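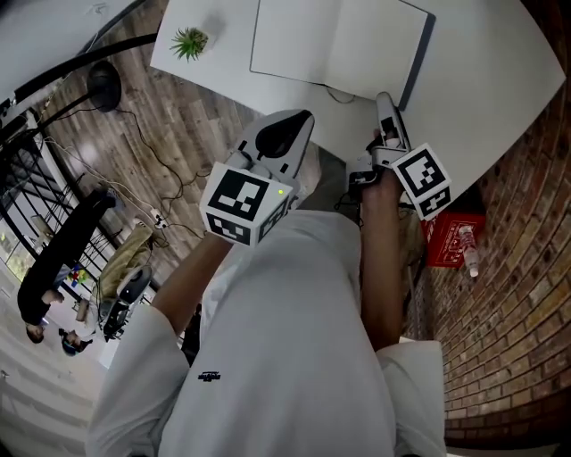

Covering notes for the Gravus 6 free-flight glider

Builders who have started on the tissue sheets will have found that the grain runs the length of the sheet, and the wing panels should be cut to follow it. Crosswise tissue shrinks unevenly and pulls the trailing edge up between ribs. Cut each panel oversize, lay it shiny side out, and fix it at the root before working toward the tip. A white table is a poor surface for this job, as pale tissue disappears against it and the creases go unseen until the dope is on. Put a sheet of dark card under the work. Loose sleeves should be rolled back above the wrist before any paste is opened.

Paste should be thinned until it brushes on without drag. Apply it to the outline of the frame only, leaving the ribs bare on the upper surface. On the lower surface every rib must be pasted, because the undercamber will otherwise bridge. Emmanuel Okoth has been using a glue stick on the lower surface and reports a clean bond, but the edges lifted on one panel when he water-shrank it. The club plan still specifies paste.

Shrink the tissue with a fine mist and pin the panel down over scrap balsa packing while it dries. Leave it pinned overnight. The washout at each tip is 3 mm at the trailing edge, and the packing has to be in place before the mist goes on. A panel that dries flat can be corrected with steam, though it tends to creep back in damp weather.

Two thin coats of non-shrinking dope are enough. Beatrice Kaijage weighed her wing before and after a third coat and found no gain in stiffness that would justify the added weight. The tailplane should have one coat, thinned further than for the wing, and must stay pinned until fully dry.

Revised plan sheets

Sheet 2 of the Gravus plan has been redrawn by Rhydian Lougher. The dihedral brace was shown at full depth on the earlier print and would not pass through the slot in the root rib. The new sheet is marked with the letter B beside the title. Members holding the earlier print can sand the lower edge of the brace to fit — the joint is strong enough either way — or ask Rhydian for a replacement.

The towhook position is unchanged. Start with the forward hole for the first flights and move back one hole at a time once the glide has been trimmed. Nose ballast goes in before any towing.

Tissue orders

Kanini Laizer is collecting names for the next tissue order. White, yellow and red are available in full sheets, and blue in half sheets only. Orders close on 10/07/2025. Please state the color and the number of sheets, and whether you want them rolled or folded. Folded sheets need ironing on low heat before use.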